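Moltmont Certified Pre-Owned Vehicles
Extended Service Coverage and Inspection Program 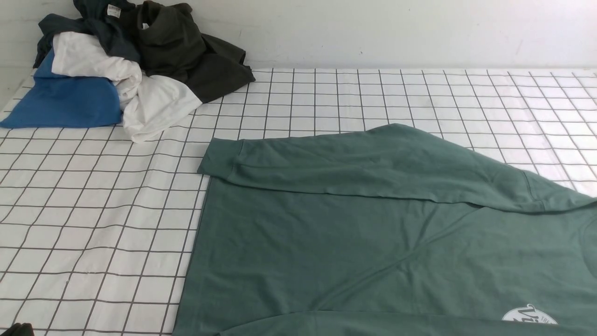 What does certification add to a used vehicle purchased from Moltmont?
Certification adds a completed mechanical inspection, a written record of any repairs made before sale, and a limited service agreement that begins on the day the buyer takes delivery.

Program Overview

The Moltmont Certified Pre-Owned program applies to selected used cars, light trucks and small vans offered for retail sale at our Nomura and Tatier locations. Vehicles are chosen from trade-ins, lease returns and direct purchases. A vehicle may be listed as certified only after the service department has approved the inspection report and the title has been reviewed.

Vehicles with a salvage, rebuilt or flood title are excluded from the program. Vehicles with an unresolved safety recall are held from sale until the recall work has been completed by a dealer authorized to perform it.

Inspection

Each vehicle is examined by a technician at our Nomura service center. The inspection covers the engine, transmission, cooling system, steering, suspension, brakes, exhaust, electrical system, heating and air conditioning, lights, glass, seat belts and tires. A road test is carried out on local streets and on the highway.

Brake pads and tires that do not meet the program standard are replaced before the vehicle is listed. Small stone chips, light surface scratches and normal interior wear are not treated as defects, although larger marks are noted on the report. Buyers may request a copy of the report before signing any purchase document.

Service Agreement

Certified vehicles are sold with the Flomico Limited Service Agreement. The standard term is 2 years from the date of delivery. Covered parts include:

Engine block, cylinder head and internal lubricated parts
Transmission case and internal parts
Drive axles and differential
Water pump, radiator and cooling fan
Alternator and starter motor
Power steering pump or electric steering motor
Air conditioning compressor

The agreement does not cover wiper blades, bulbs, filters, fluids, brake pads, tires, upholstery, paint or damage caused by a collision, misuse or missed maintenance. The full list of exclusions appears in the agreement itself, and that document controls if it differs from this page.

Buyers may extend the standard term by one year at the time of purchase. The extension must be added before delivery. Pricing depends on the model, mileage and engine type, and is shown as a separate line on the purchase order.

Maintenance Requirements

The owner is responsible for following the maintenance schedule in the vehicle manual. Work may be performed at any licensed repair shop. Please keep dated receipts showing the vehicle identification number, the mileage and the work performed. The service department may ask for these records when a claim is reviewed.

Making a Claim

Contact the service department before authorizing a repair. If the vehicle cannot be driven safely, arrange for it to be towed to the nearest Moltmont service center or to a licensed repair shop. Towing is reimbursed up to 60 miles when the failure involves a covered part. The shop must provide a written diagnosis and estimate. Claims are normally answered within 3 business days after the estimate is received.

Repairs begun without approval may be declined, except for emergency work needed outside normal service hours. In those cases, keep the replaced parts and submit the invoice on the next business day.

Transfer and Cancellation

The remaining coverage may be transferred once to a private buyer. A transfer form and a fee of $25 are required, together with a copy of the signed bill of sale. Coverage may not be transferred to a dealer or an auction company.

A purchased extension may be canceled in writing. Any refund is calculated under the terms of the agreement and sent to the lender first if the vehicle is financed.

Availability

Certified inventory changes frequently, and a vehicle shown online may already be under deposit. Please confirm availability with the sales office before visiting. Test drives are by appointment and require a valid driver's license.

Questions regarding certification, inspection reports or coverage may be directed to Danai Rallis, Pre-Owned Program Manager, at the Nomura sales office.

Program terms last revised 12th October. Vehicles delivered before that date remain subject to the agreement signed at purchase.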